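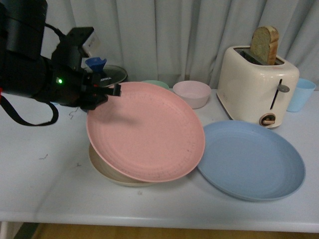
Betriebsrestaurant Stalov, Team Spüle & Ausgabe – internes Forum

Thema: Greifer an der Geschirrstrecke, wie läufts bei euch?

kelle_7
Seit Januar steht der Arm bei uns. Teller geht, auch wenn er schräg auf ner Schüssel liegt, rosa Teller vom Rand her gegriffen. Aber langsam!! Frühschicht hat mitgezählt: 479 Teile. Von Hand schaffen wir 854. Und wer macht den Rest? Eben.

Spaetdienst
479 ist doch ok für den Anfang. Mein Handgelenk dankt. Früher jeden Abend Salbe, jetzt nicht mehr.

vondia_kueche
Bei uns in Vondia dasselbe Modell, von Kokkinos eingerichtet. Schüsseln ineinander = Drama. Wir stellen jetzt alles einzeln hin, kostet rund 15 Minuten pro Schicht. Die stehen in keinem Plan.

kelle_7
@vondia_kueche genau das mein ich. Vorsortieren ist auch Arbeit. Bei uns steht Toaster, Becher, Teller alles auf einem Tisch, da muss man dem Ding erstmal platz machen.

Spaetdienst
Toaster kann man ja wegräumen...

kelle_7
Und wer räumt den weg? Ich. Steht ja noch Brot drin

tablett19
Mich stört was anderes. Früher zu zweit an der Spüle, da wurde geredet. Jetzt steh ich allein daneben und guck auf ein grünes Lämpchen. Bin 19 Jahre dabei, sowas steht nie in der Auswertung.

Ivau_Nachtschicht
Seh ich anders. Die zweite Kollegin ist bei uns jetzt in der Ausgabe, wollte sie schon lange hin. Keine Stelle weg. Kommt halt drauf an wie die Leitung das macht.

tablett19
Bei euch vielleicht. Bei uns wurde nicht gefragt, hing einfach am Bret.

vondia_kueche
Fragt nach ner Schulung, wir haben erst auf Nachfrage eine bekommen. Seitdem darf ich die Griffhöhe selber ändern, vorher immer anrufen und warten.

kelle_7
ok das nehm ich mit in die Besprechung. Vorsortierzeit auch. Schreib dann was rauskam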